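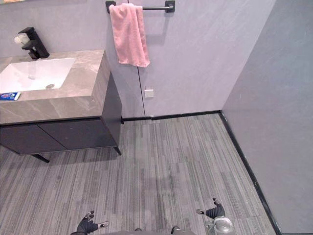
SKOLTBERG, 2026-06-18

Anyone with a broken clasp or a ring that has grown too snug will be glad to hear that the Erano repair bench is coming back to the Moltano arcade, after a good long spring in which customers had to post their pieces away and wait. The bench opens again this week in its old spot by the side entrance, and there will be two goldsmiths at work where there used to be one.

Erano took in 1229 pieces for repair last year, a good many more than the shop had planned for, and 953 of them were necklaces and bracelets with worn links or tired catches. The rest were mostly rings, along with a fair few brooches that had been sitting in drawers for years – some of them since the owner's grandmother last wore them to a wedding – and one very handsome watch chain that the shop would dearly have liked to keep in the window a little longer.
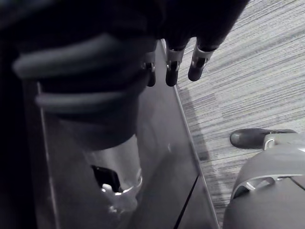
What it will cost

Small jobs such as a new jump ring or a fresh bolt clasp on a silver chain will be done for 19 euros while you wait, or while you have a coffee across the way, if the bench is busy. Resizing a plain gold band takes longer and is priced after the ring has been weighed and measured. Rings set with stones will be looked over under the glass first, and the shop will ring you before any work is started, so there should be no nasty surprises when you come to collect.

Restringing pearls is back on the list too, with a knot between each pearl as it ought to be, and those orders should be ready in 11 days. Please bring any loose pearls along in a small bag or an envelope, and do bring the old clasp even if it no longer shuts, as it can very often be saved.

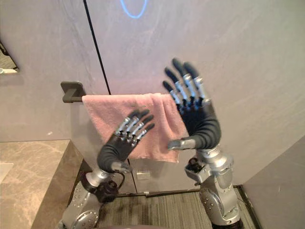 By the Tam newsdesk

Erano will also be holding an open afternoon in August, when visitors can try their hand at polishing a strip of silver and ask anything they like about looking after the pieces they wear every day. Places are free, but they do need to be booked at the counter, and children are very welcome so long as a grown-up comes along with them. Repairs can be handed in during the open afternoon as well, although the bench itself will be closed for work until the next morning.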